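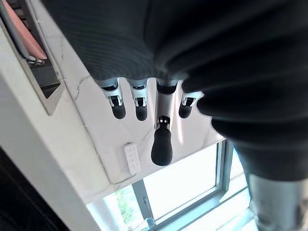
**Workshop log / Hand build / Sleeve and wrist camera**

February, 6:40 a.m. start. Sleeve is on the arm for the first full session. It is the dark gray ribbed fabric from Muteck, bought by the yard and sewn into a tube last night on the shop machine. At the elbow it sits flat. At the wrist it bunches into thick folds, and one of the folds comes down over the finger on the right side of the wrist view. I cut the tube 13 cm too long on purpose, expecting to lose length when the elbow bends. It loses less than I expected.

Camera check first. Exposure was set for the bench lamps, so with the hand near the window the glass blows out and the leaves outside are barely there. The marble holds up well, veins included. Locked the gain and dropped the exposure one step. Black fingertips against a bright background give a clean edge, and the tip detector likes that. The sleeve also takes up most of the upper half of the view. Those pixels are no use to me, so I will mask them in software until the cuff is shorter.

Ran the Kirnar controller through the finger sweep, 13 positions per joint, open to closed and back. Notes:

- The long digit tracks well. Backlash at the joint feels the same as before the sleeve went on.
- The two left fingers close together and stop together.
- The right finger lags when the fold is resting on it. Pulled the fold back with tape and the lag went away. Took the tape off and it returned.

So the fault is cloth drag and the tendon is fine. I had already ordered a replacement tendon from Montes. It can go in the spares drawer.

Logged 784 samples of motor current over the sweep. The trace for the right finger has a bump near the middle of travel with the fold down, and it is flat with the fold taped. Saved both traces in the same folder as the bare-arm run. Should have labeled the bare-arm run better; it took me twenty minutes to find.

Second job was reach toward the panel by the window. No contact today, only approach and hold. The long tip is the one I want to press with, being the furthest forward and having the biggest pad. Its problem is size. The marks on the panel, buttons or printed labels, are tiny and the tip is bulbous, so it will cover more than one at a time. Options are a narrower cap on that digit or a short stylus held between two fingers. Prirnano lists a tapered rubber cap in the right bore but it is sold only in packs, and I need one. Will try turning down an old tip on the lathe first.

Held position for 900 seconds to look for drift. Up to 2 mm at the tip by the end, mostly downward, most of it early on. Acceptable for hovering, poor for pressing. Motor case at the wrist was warm to the hand but the driver reported no fault. I do not know yet how much the sleeve is adding to that. A fair test needs the same hold with the fabric off, starting from a cold motor, and I ran out of morning.

For next session:

1. Trim the cuff and put in a drawcord so it stays behind the knuckles.
2. Repeat the right finger sweep, three runs.
3. Bare-arm hold, same pose, same duration.
4. Turn down the spare tip. Measure it before cutting.
5. Back up the config. The gain change is only on the laptop.

Shut down at 11:15. Arm parked, brakes on, supply off at the wall.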